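Skusent Opens Full-Size Practice Bathroom in Clondamham

CLONDAMHAM, 10/27/21 — Skusent, the household skills school, has opened a practice bathroom at Lubis Hall, and we are very happy to finally show people around it. The new area gives students on our Grokau housekeeping course a real tub, a real toilet bowl and a real washbasin to learn on, all set out on one side of the large open room that used to hold our linen store.

Until this summer, bathroom cleaning was the part of the course we taught mostly from a table. Students folded cloths, talked through the order of the work and then went off to their placements, where many of them met a freestanding bathtub for the first time. Our placement hosts were kind about it. They also told us, fairly often, that new starters were quick in kitchens and slow in bathrooms, and that the floor behind the tub was where the time went.

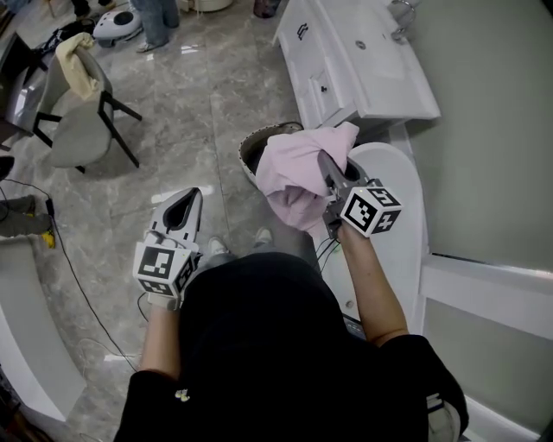

Work on the area began in July and took 11 weeks. We chose a gray, marble-look floor with a polished finish on purpose, as it is exactly the kind of surface that shows every streak when the light catches it. Students have already learned to crouch down and look across the floor toward the far wall before they call it done. The oval tub stands free, so you have to get around it, and the first group found out quickly that reaching the far side takes some planning (and a bit of stretching!).

"A bathroom is small work, all edges and curves," said Ojārs Pētersons, head of teaching at Skusent. "You can tell someone to wipe the back of a faucet, or you can stand them at a basin and let them find out how awkward it is. I've wanted to teach it the second way for years, and the first morning in here I don't think I stopped grinning."

The course spends a good deal of time on the cloth itself. Students begin with folding, then move on to holding a cloth so that a clean side is always ready, and to knowing when to put it down and take another. Colors matter too. On the Grokau course, each color belongs to one part of the home, and pink is for bathrooms. Within the bathroom, a cloth that has been used at the toilet goes straight to the wash and never on to the basin. It sounds simple, and it is the rule that new students forget most when they are trying to be fast.
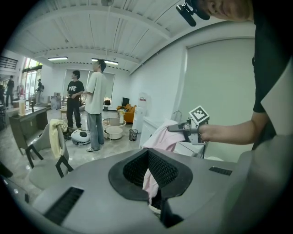
A pale pink cloth in the open room at Lubis Hall, with the ceiling beams overhead.

We kept the room as open as we could. The bathroom area has plenty of space beside it, so a group can gather, watch and ask questions without crowding the person at work. A typical session has one student cleaning while the others follow along, and then everyone changes places. People pick up a surprising amount from watching someone else miss a spot.

The washbasin has turned into the favorite station. It has a wide, shallow bowl, an overflow slot in the back and a tall curved faucet that collects water marks along the whole of its neck. The cabinet underneath has raised panels on its doors, which means dust and drips in all the little corners. Barnabás Oláh, who teaches the practical sessions, starts every new group there.

"I ask them to clean the basin however they do it at home, and I keep quiet," he said. "Then we do it again from the top down, faucet first, bowl next, drain last, and the doors after that. The second go is nearly always calmer. Somebody always forgets the overflow. I forgot it myself at the opening, in front of everybody, and I was told about it."

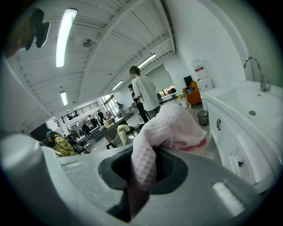
The washbasin corner, with its gooseneck faucet and white vanity cabinet.

The first group of 27 students has now finished its bathroom unit, and 104 people are signed up for the coming year. Each student gets 30 hours in the new area, split between supervised practice and open sessions when they can come in and work at their own pace. Students who completed the course before the bathroom was built are welcome at the open sessions as well, free of charge. Several have already been back — one of them came twice in a week to work on the tub.

Next on our list is a shower enclosure with glass doors. We have a spot in mind for it and are still measuring.

Visitors are welcome at Lubis Hall during open sessions. Please let the Skusent front desk know before you come, and wear shoes with a good grip. The floor is shiny and we mop it a lot.

About Skusent
Skusent teaches cleaning, laundry and home care skills to adults in Clondamham and nearby towns. The Grokau course is its main program for people starting work in housekeeping.

Media contact: Skusent Press Office, Lubis Hall, Clondamham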